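**Noltent Releases Furnival 2 Cement Tile Sealer for Kitchens and Entryways**

Noltent, a maker of surface treatments for cement and encaustic tile, today announced Furnival 2, a water-based penetrating sealer for patterned floors in homes and small commercial spaces. The product replaces the original Furnival sealer and will ship to flooring distributors in December.

Cement tile is porous. Without a sealer it takes up cooking oil, coffee and cleaning acids, and the pigment layer can etch or darken. Many installers apply a topical coating, but coatings wear through in traffic lanes and have to be stripped before a new coat goes down. Furnival 2 cures inside the pigment layer and leaves no film on the surface. Worn areas can be treated again without stripping.

"Most complaints we handle come from the strip of floor between the sink and the stove," said Pilar Cáceres, technical manager at Noltent. "That area gets the most water, the most grease and the most foot traffic. We set the test program around it."

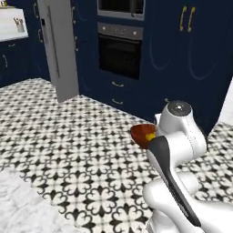 Jonalyn Cabrera

Noltent tested the sealer on 76 panels of black-and-white cement tile, laid over mortar beds and grouted with standard unsanded grout. Each panel went through 2,360 scrub cycles with a neutral cleaner, followed by spot exposure to olive oil, red wine and lemon juice. Spots were wiped after 10 minutes and graded under side light. Full results, including the panels that were marked down for lemon juice etching, are in the technical data sheet.

Furnival 2 is applied with a microfiber pad or a short-nap roller in two thin coats. The second coat goes on when the first is dry to the touch, and any excess must be buffed off before it turns tacky. Tile must be clean and free of grout haze. New mortar beds should be fully cured – trapped moisture will leave a white bloom under the surface that the sealer cannot correct.

The new formula has a lower odor than the first version and can be used over grout without a separate product. It is not rated for exterior paving, shower floors or glazed ceramic.

"Installers asked for one product that covers both tile and grout," said Clive Parsons, head of distribution at Bamano, which will stock Furnival 2 in its regional warehouses. "It takes a step out of the job."

Existing stock of the original sealer will remain on sale until it runs out. The two versions should not be mixed, but Furnival 2 may be applied over floors treated with the earlier product.

Data sheets and sample requests are available through Noltent distributors. Press questions should be sent to Lorraine Whitlock, Noltent media office.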